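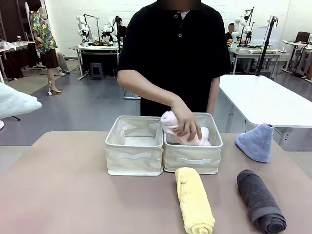 Two soft bins, and a pink towel going into the one on the right.

Rolled Towels and Soft Bins
Speaker notes, Friday evening talk at the Clovholm
Mebrat Lemma

Leave the first slide up while people find seats and coffee. Don't start talking over the chairs scraping, you always do that and then you have to say your name twice.

Welcome and why towels

Good evening, and thank you so much for coming out to hear somebody talk about towels. I know what I sound like. When Suqin Liao asked me to do one of these evenings I offered her kitchens, I offered her the garage, and she said no, do the linen closet, everybody has a terrible linen closet. We have 90 minutes together, and a good part of that is hands-on, so I'll try to keep my own share short. (I won't manage it, but I'll try.)

Tell the story of the closet on Atholm Street. The first place I rented had one shelf for linens, very deep and very narrow, and I folded everything into thirds and stacked it the way my mother did. Every time I wanted the towel at the bottom I pulled, and the whole pile leaned out and greeted me. I lived like that for years! I thought I was a messy person. I had a stack that was too tall on a shelf that was too deep, and I would pull from the bottom of it every single morning.

Ask: who has a pile like that right now? Wait for hands. Let people laugh and tell each other about it, it warms the room up nicely.

Choosing the bin

Hold up a bin and pass the other one around. I like the fabric kind, cream or some other plain color, with a strip handle across the front so you can pull it toward you off a shelf. They give a little. A soft bin will let you get one more hand towel in at the side, and it won't scrape the paint.

The trade-off is that the rim sags when there's not much inside. I don't mind it, but some of you will, and if you do, buy a smaller bin and fill it properly. Please measure the shelf before you go to the store. Measure the depth too, and the height of the opening, and write it on your hand if you must. Hongmei Dai once brought home a beautiful set that stuck out past her closet door, and they have been holding yarn ever since, very happily.

Rolling, slowly

Demonstrate this at the front table, then do it again from the other side so the back rows can see.

Lay the towel out flat and smooth it with your forearm. Fold it in half the long way, or in thirds if it's a bath sheet. Start at a short end and make the first turn tight, tighter than feels polite. After that you can relax and just keep it straight. If it starts wandering off to one side you'll get a cone, and you can either unroll a couple of turns and fix it or call it a cone and move on with your evening.

Thick terry wants to spring open. Tuck the last edge under and set the roll down on that edge, and the weight of it does the holding. I don't use rubber bands or ribbon. Ribbon looks lovely in the store and then you're standing there dripping, trying to undo a bow.

Remember to say: completely dry before you roll. A towel that's even a bit damp in the middle will tell you so in a few days, and so will everything next to it. If you dry on a line, give the hems an extra pinch, they are always the last part.

Standing them up

Now we fill the bin. Stand the rolls on end, close together, so that you see the top of every one when you look down. Start against a wall of the bin and work across. The first one or two will lean, like the pale green one on the next slide with its narrow end up over the rim, and that's perfectly all right at this stage. They straighten when they have neighbors to stand against. Put a big roll in the middle early on and tuck the smaller ones around it.

Push down with a flat hand until you feel the bottom of the bin. And then stop before it's packed hard! You want to be able to lift one out without the next one coming along for the ride. 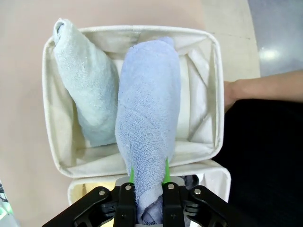

Should the spiral end or the folded end of the roll face up?

Whichever you find easier to grab. I put the spiral up because I like the look of it, and a towel that came out a little cone-shaped sits better with its wide end down.

Color, and how much to care about it

Zeyu Xie asked me about this beforehand, so look for him and answer it properly. I don't sort by shade. What I do care about is that each person in the house has a color, and keeps it. Pinks for one, yellows for another, the dark gray for whoever is dyeing their hair this month. Then there's no arguing on the bath mat. Guests get white, and guests are always pleased by white, I don't know why.

Lay the rolls out in front of the bin before anything goes in. It feels like an extra step and you'll want to skip it — please don't the first time. White, pink, butter yellow, side by side, and you can see straight off which one is fat and needs rolling again. It's also the moment to notice the towel that has gone thin and scratchy and should go to the dog, or to the animal shelter, which will be very glad of it.

Anything small or slippery I fold into a bundle and leave to the end. Washcloths can go in the gaps, but only if you promise to look for them there.

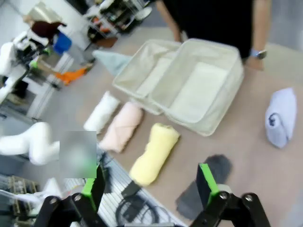

Your turn at the tables

Everyone takes a bin and a mixed pile. Wanting Zhong will be walking around with spare towels and she is much more patient than I am, so ask her first. Give them a good long stretch here and resist talking through it. Go to the quiet tables. If somebody finishes early, have them pull one roll from the middle and see what the rest do.

People who find rolling hard on their wrists: fold in thirds, then thirds again, and file the packets upright in the same bin. It works just as well and it's gentler. Say this to the whole room so that one person doesn't have to ask.

Before they go

Thank Suqin, and thank whoever made the lemon cake. Remind them to put the bins back on the long table, and to take the measuring card home. The next talk is in July and it will be the kitchen drawers, finally. Leave time for questions at the door, and pick up your own scissors this time.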